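Hello again from the spare room

I've been meaning to write about the closet for ages, and the reason it has taken me until April is that I kept opening the door and shutting it again. You know the one. Every house has a closet that started out as "just for coats" and now holds a tent, a fondue set and every T-shirt you ever got free for running, giving blood or opening a bank account.

Mine got dealt with last month, over two long evenings and one very early morning (5 a.m., don't ask, the cat was involved). I followed the Pultodwood method, which a few of you wrote in about after the January issue. You pull everything out, you put back only what you'd pack for a two-week trip, and the rest goes in boxes with the lid open for a month. If you go digging for something, it stays. If you forget it exists, off it goes!

I was sure I'd cheat. I did cheat, a little, with a corduroy jacket that hasn't buttoned since I lived in Erkusthorpe. But the boxes worked on me in a way that a plain old "does this make you happy" never has. Everything makes me happy when I'm holding it. I'm a soft touch.

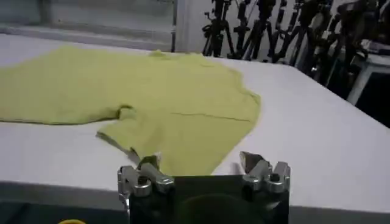 What surprised me was how much of it was doubles. I had three gray cardigans, and I could not have told you which was which. I had two of the same raincoat, bought four years apart, both from Pritside and both a size too big. I think I buy the same thing over and over the way some people order the same dinner, and I'd never seen it until it was all on the bed at once.

The good stuff went to the Ateş swap, over behind the bakery. If you haven't been, they take clean clothes in any season, and you get a ticket for each bag you bring in. I handed over 15 tickets' worth and came home with one linen shirt and a scarf, and I'm calling that a win. They told me they moved roughly 3000 pieces last year, and the back room smells wonderfully of other people's laundry soap.

Next month: the kitchen drawer with the batteries in it. Write and tell me what's in yours, and if anybody knows what to do with a fondue set, I'm all ears.

Recent letters
- The great coat hook debate
- Soup for a cold porch
- Why I gave up on matching socks
- Your January closet tips

Reply to this letter to reach me | © The Spare Room Letter | Back to top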